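Questions I Get About the Sourdough Classes

Last updated 04/12/2022

Hi, and welcome! I'm Veerle Wouters and I teach bread baking out of my kitchen on Stevens Lane. I answer the same handful of emails most weeks, so I've put everything on one page. If you don't find your question, write to me anyway, I like mail.

Do I need any experience?

None at all. If you've never touched yeast in your life, you're very welcome. I've also had people who bake every weekend and just want to know why their loaves come out flat as a slipper (usually the starter wasn't ready, sometimes the oven was too cool). Everybody works at the same table and it sorts itself out.

How long is a class?

Five hours, with a proper lunch in the middle. I know that sounds like a lot, but dough takes its time and I'd hate to rush you. We mix first thing, fold every half hour or so, eat soup, shape, and then bake a dough I made the night before. You go home with a baked loaf and your own shaped one in a basket, ready for your fridge.

What does it cost?

It's $88 per person, and that covers flour, lunch, the recipe booklet and a jar of starter. Two friends booking together don't get a discount, sorry! I tried that for one summer and the bookkeeping drove me up the wall.

Tell me about the starter.

Her name is Ania and she's older than my marriage. She came to me from Elfriede Wiegand, my first baking teacher, who had kept her going on rye flour. I switched her to half rye, half white when I moved here and she sulked for a good two weeks before she came around. You'll get a few spoonfuls to take home, and you can call yours whatever you want.

How do I keep mine alive?

Feed it once a week and keep it in the fridge. Equal weights of starter, flour and water, stir, leave it on the counter until it's bubbly, then back in the cold. If you see some gray liquid on top, pour it off and feed as usual. Pink or orange streaks are another story — throw the whole thing out and email me for more.

What should my work surface be like?

Smooth, clean and big enough to stretch a dough out on. I get asked about marble a lot and you really don't need it. Anything you can scrape down with a bench knife and wipe afterward will do, and I'd go easy on the flour. A wet dough on a lightly damped counter behaves much better than one rolling around in a snowdrift. 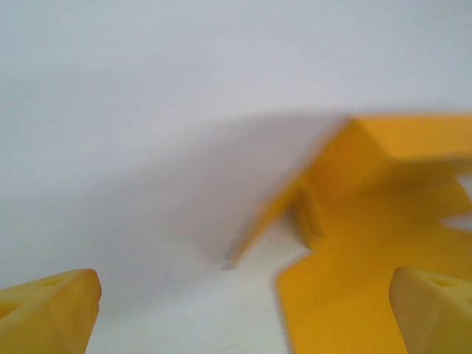 Plain, pale and smooth, my kind of surface.

If your counter is tile, the grout lines will eat your dough. Get a big board and put a damp dish towel under it so it doesn't skate around.

Which flour do you use?

Mostly Horkow bread flour, with a bit of whole wheat for flavor. Any strong white flour from the supermarket works fine too. Just expect to use a little less water the first time and see how it feels in your hands.

My oven is old. Is that a problem?

Mine is an Ovano that came with the house and the door only shuts if you lift it. Bake in a heavy lidded pot, preheat it longer than you think you should, and you'll get a good crust out of nearly anything.

Can you handle allergies?

Nuts, dairy and eggs are easy, I just leave them out of lunch. Gluten I can't help with, I'm afraid. There's flour in the air, on the shelves and probably in my hair. For gluten-free baking, Huệ Ông runs a lovely class across town and I'm happy to pass on her details.

Do you teach all year?

All except August, when the kitchen gets so hot that the dough runs away from me and I go visit my sister.

What if I have to cancel?

Let me know 5 days ahead and I'll move you to another date or send your money back, whichever you like. After that I've already bought your lunch, but you can always send a friend in your place.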